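3.2 Variabilité de la coloration et estimation visuelle de la maturité

La couleur de l'épiderme reste le critère le plus utilisé par les producteurs pour décider de la date de cueillette des prunes destinées au marché de frais. Elle a l'avantage de ne demander ni matériel ni destruction du fruit. Elle présente en revanche deux défauts bien connus. Chez les variétés à peau sombre, la teinte de fond disparaît sous la surcoloration bien avant que la chair ait atteint une fermeté acceptable pour la vente. De plus, la répartition des pigments dépend fortement de la position du fruit dans l'arbre, de sorte que deux prunes de même teneur en sucres peuvent recevoir des notes de couleur très différentes.

Le verger de Vutness, où ont été prélevés les fruits de la première campagne, est conduit en axe vertical sur un sol limoneux peu profond. Les arbres y portent une charge irrégulière d'une année à l'autre, ce que l'exploitant attribue aux gelées tardives du fond de vallée. Le verger de Lencho, situé plus haut et mieux exposé, a servi de site de comparaison. Les deux parcelles ont reçu la même fumure azotée et n'ont pas été éclaircies chimiquement. Seul l'éclaircissage manuel a été pratiqué, après la chute physiologique.

Sur chaque site, les fruits ont été cueillis à six dates successives, le matin, avant neuf heures, dans trois zones de la couronne : base, partie médiane et sommet. Chaque lot a été divisé en deux. La première moitié a été analysée le jour même (fermeté au pénétromètre, indice réfractométrique, acidité titrable). La seconde a été conservée en chambre froide, puis analysée selon le même protocole. Les notes de couleur ont été attribuées par trois évaluateurs travaillant séparément, à partir d'une échelle imprimée préparée par la station de Sitia. Les évaluateurs ne connaissaient ni la date ni la zone de prélèvement. Les fiches ont été saisies et contrôlées par Arvid Berge.

L'accord entre évaluateurs est satisfaisant pour les deux premières dates, où la surcoloration est encore partielle et où la limite entre zones vertes et zones rouges se lit sans difficulté. Il se dégrade ensuite nettement. À partir de la quatrième date, les notes attribuées à un même fruit diffèrent souvent de deux classes. L'examen des fiches montre que les désaccords portent surtout sur les fruits dont la peau n'est pas uniforme. Un évaluateur retient la teinte dominante, un autre la plage la plus claire, le troisième une moyenne implicite des deux. L'échelle de Sitia ne donne aucune consigne sur ce point. Elle a été établie à partir de pastilles de couleur unies et non de fruits entiers.

Deux facteurs compliquent encore la lecture. Le premier est la pruine, dont la couche cireuse éclaircit la teinte apparente et disparaît par endroits à la manipulation. Le second est le reflet de la lumière sur l'épiderme, qui masque localement la couleur et déplace le regard vers les zones mates. Un même fruit peut ainsi présenter des plages très foncées à côté de petites taches plus rouges (figure 3), et la note dépend alors de la face examinée.

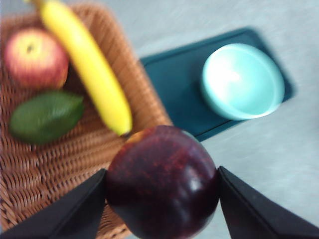 Figure 3. Prune à épiderme rouge bordeaux, marbré de plages pourpre noirâtre et de petites mouchetures rougeâtres. Reflet blanc sur le côté droit.

Pour limiter cet effet, nous avons repris la notation des trois dernières dates en demandant aux évaluateurs de tourner le fruit d'un demi-tour et de consigner séparément la teinte de chaque face. La dispersion des notes s'en trouve réduite, au prix d'un temps de travail plus long. La corrélation avec la fermeté reste cependant faible à Vutness. Elle est un peu meilleure à Lencho, où la maturation est plus groupée. L'indice réfractométrique est mieux prédit par la date et la zone de prélèvement que par la couleur, quel que soit le site.

Les données de stockage, traitées avec le tableur Cavix utilisé par la station, conduisent à une observation voisine. Les fruits notés dans les deux classes les plus sombres ne perdent pas leur fermeté plus vite que ceux de la classe immédiatement inférieure. La séparation de ces classes lors du tri ne paraît donc pas justifiée pour une conservation courte. Pour les lots gardés jusqu'en novembre, l'effectif restant était trop réduit pour conclure, en raison des pertes dues à la moniliose.

Ces résultats concernent des variétés à peau sombre et ne peuvent être étendus aux prunes jaunes ni aux mirabelles, chez lesquelles la teinte de fond reste lisible jusqu'à la récolte. La section 3.3 examine l'apport de la fermeté mesurée au verger.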